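Table and trash help wanted, Vollano break room

Part time, 4 evenings a week, starts December. Small job but it has to get done. Clear the tables, toss the empties (little drink bottles mostly), change the bags.

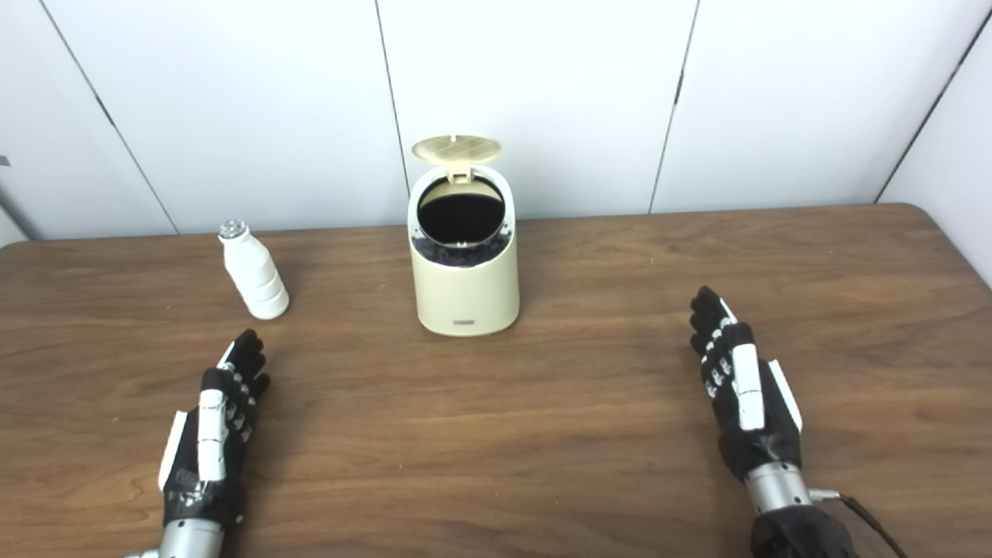

Black liners only please, we buy them by the box. Wipe the wood with a damp cloth, no spray. Lids get wiped too, top and underside, then shut. Poeple forget the underside.

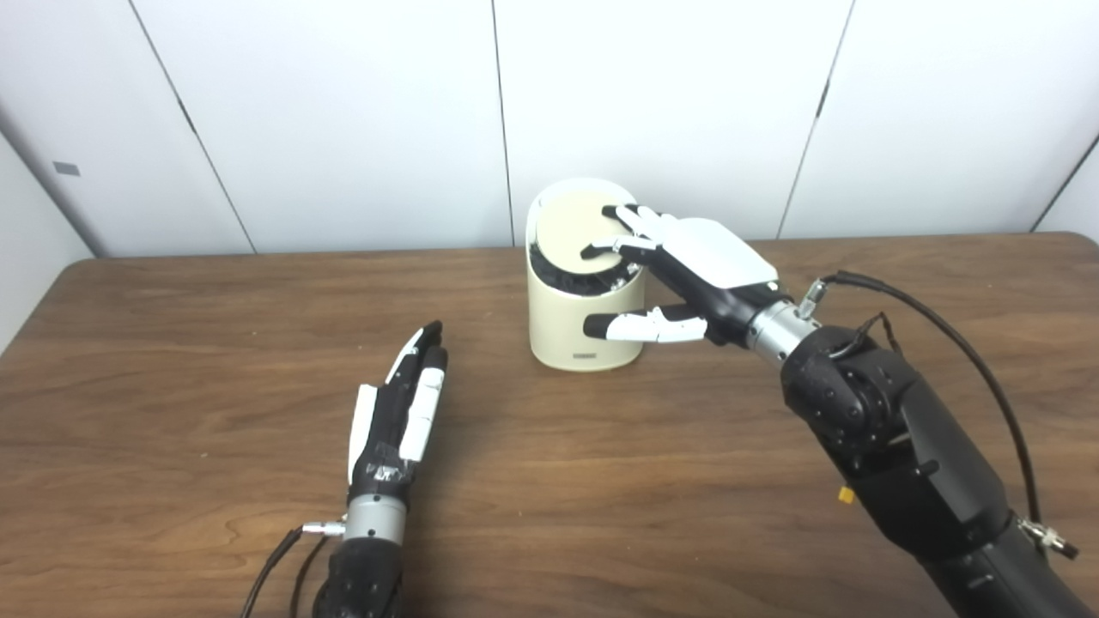 How to apply

Note at the front desk, room 163, or call ext. 746. Say wich evenings you can do. No resume needed.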